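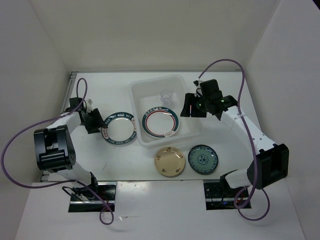 Irina Vlad
Teleoperation lead, Kindholm dish set

README, last touched 05/11/2021

Hi! So you've pulled down Kindholm and want to know what's in it. Short version: 100 episodes of me and Emanuel Nedelcu driving two arms by remote control, putting plates and a cup into a plastic tub. I drove most of them, so if the left arm looks timid, blame me.

The plates don't match, and I like it that way — a teal rim, a blue floral one and a plain beige one make a policy work a bit harder than a stack of identical white ones would. We shuffle them by hand between episodes.

Each episode folder has joint positions, gripper commands and the video. Episodes 18 and 26 have a regrasp in the middle. I left those in on purpose (people fumble too!), but skip them if you want clean runs.

Known problem: timestamps on the right wrist camera lag by 2 frames. Emanuel's fix is in the Porton loader, so please use that one and not the old Voicu script. Still to do: write up the October calibration notes. Questions go to me.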